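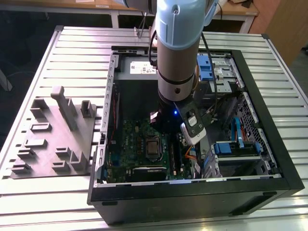

Does the kit come with thermal paste, or do I need to buy my own? My tower is pretty old and I've never had the cooler off.

Good question, and I get it a lot! Yes, there's a small tube in the box, enough for about 4 jobs if you go easy on it. A pea-sized blob is plenty.

Joleo 2512 Tower Care Kit
Sold by Barko, Istcombe
In stock
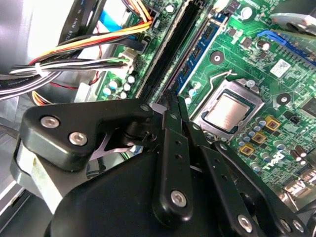

Pretorius
Repairs and Sales, Barko

I've been selling the 2512 since December and it's the kit I'd hand to anybody who wants to keep an old desktop going for a few more years. I used to send people home with a shopping list — brush from one place, screwdriver from another, paste from wherever — and half of them came back with the wrong stuff. Now I just point at the box.

What's in it
Magnetic screwdriver with 30 bits
Two soft brushes, one wide and one narrow
Hand blower (rubber, no batteries)
Thermal paste and a plastic spreader
Pack of 100 lint-free wipes
Wrist strap with clip
Screw tray with a lid

The screwdriver is the star for me. The handle is fat enough to grip properly and the magnet holds a screw all the way down into a deep case, so you're not fishing around with your fingers. The narrow brush is great for heatsink fins. The wide one sheds a few hairs the first time out, so give it a good flick over the trash first.

Before you start, shut the machine down, unplug it and clip the strap on. Hold the fan blades still while you use the blower. Please don't open up the power supply, whatever the video you watched told you!

A couple of grumbles. The lid on the screw tray is stiff, and I've sent screws flying more than once getting it open. The instruction sheet is tiny too, so I print a bigger one and tuck it in with every order (ask me for the file if you bought yours somewhere else, I don't mind).

Refill wipes and paste are sold separately. Bits fit any standard quarter-inch handle.

Orders placed by 29th January get the spare brush set thrown in. You can have it shipped or pick it up from the counter in Istcombe — just bring your order number.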